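Forum index > Cell Practice and Procedures > Start-of-shift checks

Thread: Closed-gripper reference before fabric work, per shift or per batch?

tolstack
We run textile pick and fold on a two-finger gripper with a wrist camera. Our work instruction, inherited from the Hotgate cell, says to close the gripper with nothing in it, confirm the pads seat, and save a wrist frame before the first pick of every shift. Firnon wants it before every batch of 300 picks. That is a lot of extra stops. What does everyone else do?

mu_static
Per shift, plus after any fingertip change. Per batch makes sense if you have pad wear data that supports it. Do you?

tolstack
Two pad sets so far. The first was pulled at 302 picks for a lifted edge. The second is at 121 and has no findings.

kerf_line
Then you don't have wear data, you have one failure. The interval should be shorter than your earliest failure until you know more. 300 against 302 is no margin at all. I would go to half that.

mu_static
Disagree. A lifted edge is usually an assembly fault. Check the fastener torque record for that set before you write an interval around it. If the record is missing, fix that first.

kerf_line
Both can be done. The stop costs almost nothing if the arm is already passing over the table.

dry_run_b
Question on the frame itself. Our rule at Fevbridge is that the work surface must be completely clear for the reference. Is that normal? It means moving the cloth out and back in, which changes the layout you were about to pick from.

tolstack
Ours says the cloth may stay, provided there is clear surface between it and the fingertips. This is from our start check in March, dark cloth on a white table:
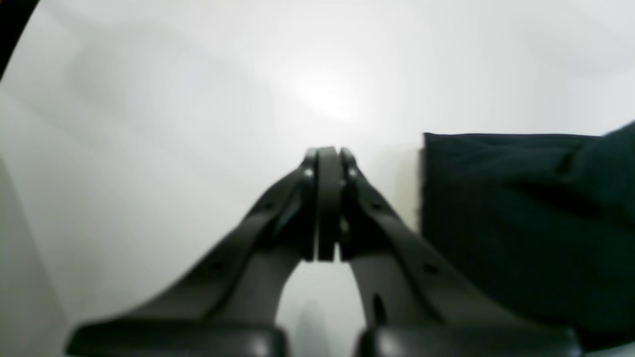
Reference frame, gripper closed and empty, cloth at right.

Acceptance is on the tips: pads against the center plate, both fasteners visible, cloth not touching.

kerf_line
The tips are fine. I would not accept the right finger. Black plastic over dark cloth, so an edge detector has very little to work with on that side. The left finger is against white and reads well. If you ever compare finger outlines between frames, you will get a bias to one side.

tolstack
We don't compare outlines. Only the tip region is scored.

kerf_line
Then write that in the instruction. Someone will reuse those frames for something else.

mu_static
Agree with that part. Also note the glare above the tips. Not a reject, but your limits should say how close it may come to the scored region. The Saarela checklist has a line for lighting and most people leave it blank.

dry_run_b
So is a clear table required or not?

mu_static
Depends on what you score. Tips only: a gap is enough. Full finger: clear table, or at least a light cloth.

tolstack
Draft wording, revision 2:
Close gripper empty. Save wrist frame. Cloth may remain if clear of the fingertips. Score tip region only. Frame not valid for finger outline comparison. Repeat after any fingertip change. Interval: start of shift and every 150 picks until wear data is available.

mu_static
I still think 150 is arbitrary, but the rest is usable. Add the torque record number.

kerf_line
Fine with 150. Put a review date on it or it will stay there for years.

tolstack
Adding both. The torque sheet for the first set is still missing, and I have asked the night shift to look for it.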